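4.2 Changes in bench work

The second part of the study looked at what the technicians at the Wandby site did with their time once tube handling had moved to the arm. Before the change, each technician set out, moved and racked tubes by hand through most of the shift. Over the study period the arm completed 1,439 tube transfers. Clendow, the operator of the site, kept the same staff on the same shifts, so the records before and after can be compared directly.

Time spent on manual transfers fell, but part of it came back as setup and checking. Technicians now place the glassware before a run, start the run from a terminal, and return when it stops. Several of them described the new routine as more broken up. One had been used to working through a batch of 100 tubes without a pause and found that she now left the bench and came back many times in a morning. Hosoda and Arai report a similar pattern among staff at the Gustville site, where the arm was brought in under the Stankevičius program in February.

Clear glass was the most common subject of complaint. Against a white bench and a white wall, the tubes show mainly as rims and faint outlines (Figure 3), and staff said they did not trust the arm to find them without a person nearby.
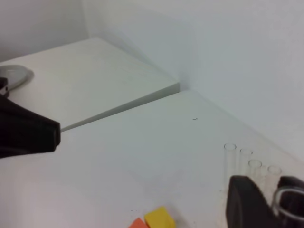 Figure 3. Wrist camera view of the bench, with four clear glass tubes standing to the right and parts of the gripper in black.

17 shares | 2 comments

This lack of trust affected the workload. The written procedure allows a technician to leave for up to 90 minutes during a run. In practice most stayed within sight of the bench, and time logged as free for other tasks was often spent watching. Supervisors read the same logs as spare capacity and began to assign paperwork to those periods. The technicians objected, and the assignments were later limited to 2 per shift.

Responsibility for breakage was also unclear. Under the old routine a broken tube was entered under the name of the person handling it. The form was not revised when the arm arrived, and technicians continued to sign for tubes they had not touched. Kumiko Arai raised this point with the site managers during the interviews, and a separate line for automated runs was added to the form before the second round of data was collected.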